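Can a machine unload a dishwasher yet?

Started by gritstone_lad, Sep 2, 2021

gritstone_lad
Simple question. We've had robot vacuums for years and mine does a decent job apart from the hall rug. But is there anything that can pick things up and put them away? I'd pay good money to never empty a dishwasher again.

Marrowfat
No. Next question.

tinsnips
Depends what you mean by yet. At work (Skirnby, we do machined fittings) we've had two arms loading parts since April. Same part, same tray, same place every time, and they're fine. Move the tray by a thumb's width and one of them stops and waits for a person. Your cupboards are worse than any tray.

kettle_end
I think that's a bit gloomy. I write grasping code, mostly tested in simulation, and things have moved on a lot. Mugs, tins, boxes, all doable if the gripper gets a clear approach. What catches us out is big smooth things close up. Once the hand is right against the object the camera sees next to nothing but the object, so you lose the edges you were steering by.

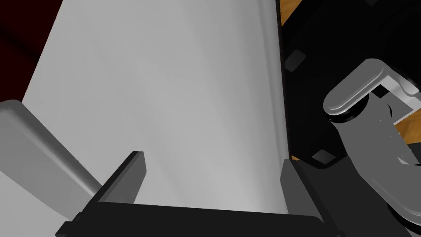
We get round it by planning the grip from further back and trusting the joint positions for the last bit. It works more often than it used to. I wouldn't let it near a wine glass.

Marrowfat
So no, then.

kettle_end
Not for sale, no. The question was whether a machine can do it, and some of it can be done.

tinsnips
Simulation is kind to you though. Nothing in there is greasy. We trialled a Catell gripper on parts straight out of the coolant and it dropped 3 out of 12. On dry ones it never missed.

kettle_end
Fair point. We vary the friction, but oil is hard to fake well.

plumduff
My sister-in-law's care home looked at a Holen trolley for moving laundry between floors. It only does the moving – somebody still has to fill it and empty it, so they bought a second tumble dryer.

gritstone_lad
Right, so I'm still doing the dishwasher. What about folding clothes? I saw a Quintanilla video where it did a towel.

tinsnips
Check whether the video's been speeded up. I'd want to see it do a fitted sheet.

Marrowfat
I can't do a fitted sheet.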